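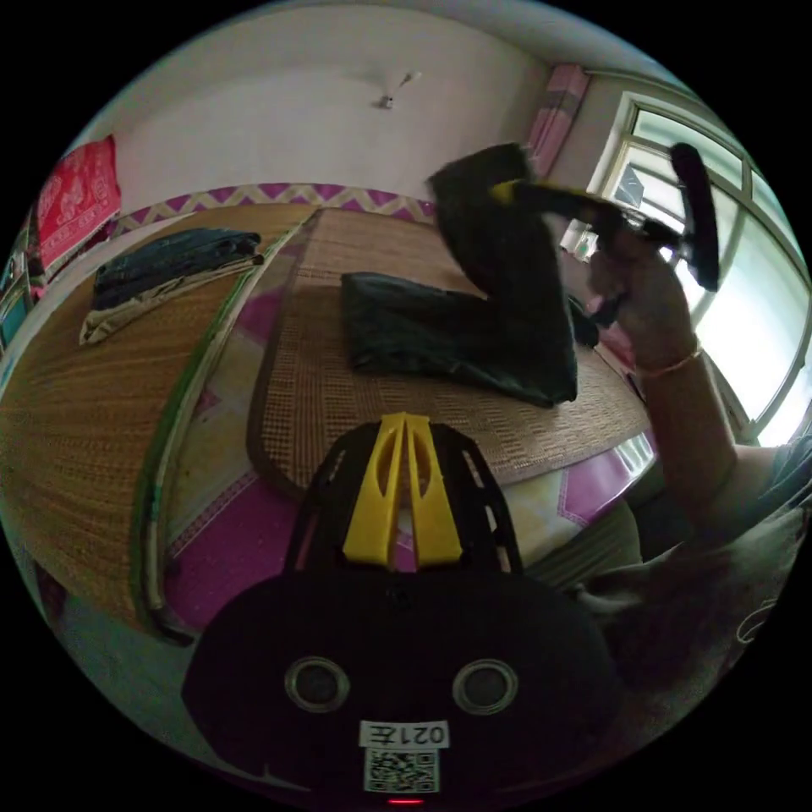
07/09/2018

The planning software at Cenosora is written by a team of 7 people in Trenditham. I met with their lead developer to ask how a program learns to handle clothes.

"A cup has one shape," she told me. "A shirt has a new shape each time you touch it. For our planner this was the main difficulty from the first day."

The older version, called Bhuiyan, tried to compute the full form of the cloth before each motion. It needed 60 seconds for one fold, and very often the answer was already wrong when the arm started to move. The new one, Floren, looks only at the edges and at the points where the fingers hold, and it makes a new plan 2 times per second.

The team trained it on 973 demonstrations made by hand. I asked if this is enough. "For trousers, yes. For sleeves I am not satisfied," she said. "The planner lets go too early, and then perception must search for the corner again."

She spends most of her week now on the replay tool, where one can stop a demonstration and compare the planned path with the path of the hand. Dark clothes are still a problem for the edge detector. A correction for this is in testing, and she hopes to include it in the next release.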